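Spent the afternoon at my aunt Kausar Kakakhel's in Matonholm, learning her lamb and turnip pot. Notes here before I lose the piece of paper.

She buys neck, on the bone, from Pirzada on the corner. 2000 g for a family meal. She has it cut small and won't take shoulder.

Onions first. Three big ones, sliced, in more oil than I would use. She cooked them for 33 minutes by my phone, until they were the colour of strong tea. I would have stopped at 10.

Then ginger, garlic, cumin, salt, and the meat. No water yet. Lid off, stirring, until the oil comes back out at the sides.

Turnips go in late, peeled and quartered. She adds a spoon of sugar if they're old December ones. My mum never did this and they have argued about it on the phone.

Water to just cover, lid on, low heat. You can do it in the oven at 185 if you need the hob for rice.

Daniyal Baloch asked about the bread. It's the plain flat one, 14 for six people. She rolls them thin and stacks them in a cloth. I only made two and they were both square.

To drink she had salted yoghurt with mint. The cousins wanted fizzy drinks and crisps, same as every year.

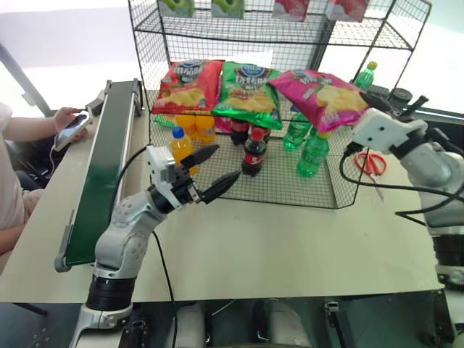 Cola, orange juice and a pink bag of chips on the black wire rack.

Leftovers are better. She heats them in a small pan with a bit of green chilli and eats them for breakfast — I had mine cold on the Nastley bus.

Next time it's her rice pudding. She says it takes four hours and I'm to bring my own spoon.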